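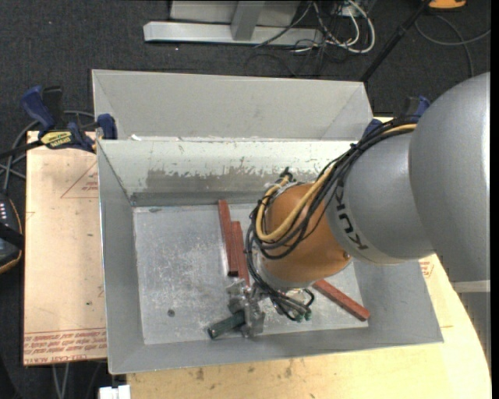
KUKA arm, orange joint, lots of cable.

Blog > Odds and ends > Choir

Quick one, it's late and I have to be up. But I said I'd write down how the choir thing went so here it is.

For those who missed it -- I joined a choir in January. Me. The person who mouthed the words to Happy Birthday until I was thirty. Zuleica dragged me. She'd been going for years and kept saying they were short on low voices, and I kept saying I don't have a low voice, I have no voice, and then one night she just drove there with me in the car.

Anyway. We rehearse above the old Portela bakery. Steep stairs, bad piano, smells like bread even though the bakery closed ages ago. Edileuza Bastos runs it and she is terrifying in a good way. No auditions. She has you sing one scale, nods, points at a chair. I got pointed at the back row next to Joon-young, who sings bass and hums along with the alto part when he gets bored.

What I didn't expect was how much of it is counting. I thought singing was, you know, singing. Mostly it's rests. Sitting there going one two three four with your mouth shut, then coming in wrong. I came in wrong for 7 weeks straight on the same page. Edileuza never yelled. She'd stop, look at the ceiling, and say "again from the top of the page." Worse than yelling.

Things that helped, if you're thinking of trying:

Pencil. Mark everything. My music looks like a kid got at it.

Recording the rehearsal on my phone and playing it in the car. Painful the first few times. You do get used to your own voice, sort of.

Eating before, but not right before. Learned that with a burrito.

Standing next to somebody good. Joon-young basically carried me until June.

So the concert. We did it in the library hall, three songs in Portuguese and a long English one that I still don't like (sorry Edileuza). Cremilda Bittencourt had the solo and had a cold all week, drank ginger tea by the gallon, and then sang it like nothing was wrong. I got goosebumps and forgot to turn my page. Came in late. Pretty sure only Zuleica noticed, and she elbowed me, so then everybody in the second row noticed too.

My mom came. She didnt say much after, just asked if we'd do the second song at Christmas. From her thats a rave.

We passed a basket at the door and got $383, which goes to getting the piano tuned and maybe fixing the D that sticks. Oliwia Żak wants new folders out of it. There will be a fight over folders, I can feel it.

New season starts soon and the first piece has a whole page where the basses hold one note. One note! I've been practicing it in the shower. Ran out of air every time so far. Zuleica says you sneak a breath when the guy next to you isn't -- which means me and Joon-young need to work out a system.

OK bed. Will post the Christmas date when I have it.

Posted 2018-09-10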